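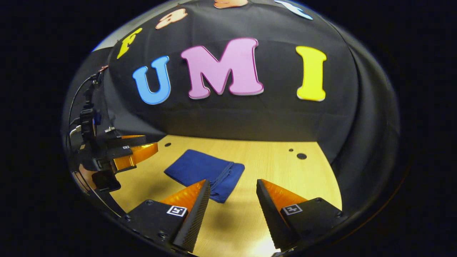
Publié en février par Yoga Lubis

Les biographies de vedettes qu'on ne lit plus

J'ai fini hier soir la biographie d'Aigars Rimkutė, le chanteur de Cadura. Je l'avais achetée d'occasion, 10 euros, à la gare. Je connaissais trois de ses chansons et je savais qu'il avait été marié, sans plus. Le livre a 154 pages et j'ai mis deux soirées.

La première partie raconte l'enfance à Grestville, le père qui réparait des autoradios, la mère qui chantait dans une chorale. C'est ce que j'ai préféré. On apprend qu'il a raté deux fois l'audition du conservatoire et qu'il a travaillé un hiver dans un entrepôt de carrelage. Il en parle sans se plaindre.

Ensuite vient Cadura, le premier disque, la tournée en camionnette. Le tirage du premier album était de 1000 exemplaires et la moitié est restée chez le bassiste. Le succès arrive avec « Wosix », une chanson que tout le monde a entendue dans les supermarchés et que lui n'aime plus chanter.

Le mariage occupe un seul chapitre, assez court. Les journaux en avaient fait toute une histoire à l'époque, avec des photos prises devant l'immeuble et des amis du couple qui parlaient sans donner leur nom. Dans le livre, il écrit qu'ils se sont séparés au bout de quatre ans, que c'était triste et qu'ils se téléphonent encore pour les anniversaires. Je m'attendais à plus de détails et j'ai d'abord été déçu. En y repensant, je trouve que le chapitre a la bonne longueur.

La fin est plus faible. Il y a trop de pages sur les studios et les contrats, et une liste de remerciements interminable. La page 86 est imprimée deux fois dans mon exemplaire, je ne sais pas si c'est le cas dans les autres.

J'ai réécouté le deuxième album ce matin en faisant le ménage. La face B tient bien. Les chœurs du dernier morceau sont de sa sœur, je l'ignorais avant de lire le livre.

Je prête le livre à qui le veut, il suffit de m'écrire. Le prochain sur la pile est le recueil d'entretiens de l'actrice Ong, que ma cousine m'a donné à Noël et que je n'ai toujours pas ouvert.

Articles récents
Relire les vieux magazines télé
Le concert de Grestville, sous la pluie
Faut-il garder ses CD ?
Ma pile de lectures de l'hiver

Contact | © Yoga Lubis, tous droits réservés | Haut de page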